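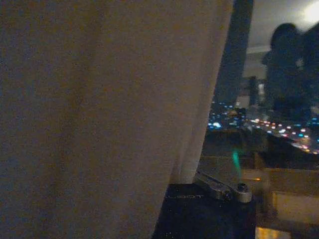 Ticket: Curtain leaves a gap at the window side, street lights come straight in
Product: Pema blackout panel, beige-grey, with the Gustonano ceiling track
Status: Closed
Opened by: Palesa Masilela

First message

Hi! I'm hoping someone can help me before I take this whole thing down again. I bought the Pema panel for the big window in my living room (I sleep in there too, it's one of those apartments where one room does everything) and I love the fabric, it's soft and a little fuzzy and it hangs really nicely. But the edge won't stay where I put it. It curves. Up near the top it bulges out, and then lower down it pulls back in and makes a fold, so there's a gap next to the window frame and I get the entire city in my face at night.

I'm pretty high up and the road down there is lit until morning, so when I say gap I mean white and pink and orange lights right across my pillow. With the ceiling light on you hardly care. Turn it off and it's like sleeping in an arcade.

What I've done so far:

Pulled the panel all the way over by hand. It slides back a couple of inches as soon as I let go.

Steamed the edge. I got the fold to go away for one evening and then it was back in the same place.

Took it off the track, turned it around and hung it again the other way. Same bulge, only now on the side nearest the couch, so I turned it back.

The track is screwed into the ceiling and I did use the anchors that came in the bag. Package says 66 inches wide and I haven't cut anything. Is the panel bad or is it me?

Reply from Nivero support

Hello Palesa, thank you for the details. Could you check two things for us? First, is the last glider on the window side locked behind the end stop, or is it free to move? Second, does the bottom of the panel hang clear, or does it rest on anything?

Me again, same evening

OK so I got up on the step stool. The last glider is free. I didn't know it was supposed to lock! There's a little plastic end stop on the track and the glider was on the wrong side of it, just cruising around with the others. The instructions have a drawing of this, sort of, but it's the size of a postage stamp and I took the end stop for a screw cover.

As for the bottom, no, it does not hang clear. It comes down over something flat and black by the window, where I keep my low cabinet. I kind of liked that, it looked cozy. Is that a problem?

Reply from Nivero support

It can be. When the hem sits on a surface, the weight comes off the lower part of the fabric and the panel bows outward higher up. Please lock the end glider first, then move the cabinet or raise the panel, and let it hang overnight before you judge the edge.

Update, next morning

Locked the glider. To get it past the end stop you have to squeeze the stop from both sides and slide it toward the wall, let the glider through, then slide it back until it clicks. Mine took a butter knife and some language. Writing that down for whoever finds this ticket later, as the booklet just says "secure end."

The sliding back is gone. I pull the panel over and it stays put, so that's half my problem solved with one click. The bulge at the top is still there though, and the fold too, in the same spot as before.

I haven't moved the cabinet yet. It's heavy and it has all my records in it - I'd have to empty it first and I had work.

Update, the evening after that

Emptied the cabinet, moved it over toward the couch, put the records back in (not in order, that's a project for another month). The hem hangs free now and the difference is really something. The bulge is mostly gone and the edge runs close to the frame nearly the whole way down. There's still a soft crease in the lower half, but it doesn't swing away from the window any more.

I still get a thin line of light down the side, maybe a finger wide. It's brightest low down where the road is. Any ideas? I looked at the Tsuchiya magnetic strips that a couple of people mention in the reviews, but my frame is painted and I don't know if magnets would hold on it.

Reply from Nivero support

We are glad to hear it. Try a refrigerator magnet on the frame before you buy anything. If it holds, the strips should too. If it doesn't, ask us for the wall return bracket, which turns the last few inches of the panel back toward the wall. It fits the Gustonano track and needs one extra screw. For the crease, hem weights usually help. The Pema hem has a small opening at each bottom corner for them.

Me

Fridge magnet slid straight down the frame and landed behind the cabinet, so that's a no on the strips! Please send the bracket. And I had no idea about the opening in the hem. I found it with my fingers, it's on the back side, right by the label. I don't have curtain weights but I do have a bunch of big steel washers left over from a shelf, so I wrapped 12 of them in a scrap of cotton, stitched the little roll closed so it wouldn't clink, and pushed it into the window-side corner.

Update, bracket arrived

It's a small white L-shaped piece and it goes up in ten minutes if your drill is charged. (Mine was not.) A couple of notes:

Take the end glider out before you screw the bracket in. I tried it with the curtain on and kept getting fabric caught under my wrist.

The hole in the bracket is a slot, so leave the screw a bit loose, hang the curtain, nudge the bracket until the fabric just brushes the wall, and then tighten it.

The end hook goes in the second hole of the bracket. In the first one the fabric bunches up and you get a new bulge, a tiny one, but I'd had enough of bulges by then.

Then I turned off the ceiling light and lay down to check. No line down the side. There's a faint glow along the very top between the track and the ceiling, and I can live with that, it's handy for finding the bathroom.

The crease has almost dropped out too. I think the washers are doing that, or maybe it just needed time with the hem off the cabinet. I changed both in the same week so I can't tell you which.

One last question and then you can close this. Can the panel go in the washing machine with the washers in the corner, or do I have to unpick my stitching every time?

Reply from Nivero support

Please take the weights out before washing, and wash cold on a gentle cycle. Hang the panel back on the track while it is still a little damp. You don't need to undo the roll itself, it should slide out through the same opening. Closing this ticket now, but a reply will reopen it.

Me

Got it, thanks! The roll does slide out, I just tried. You have to bend it a little at the corner.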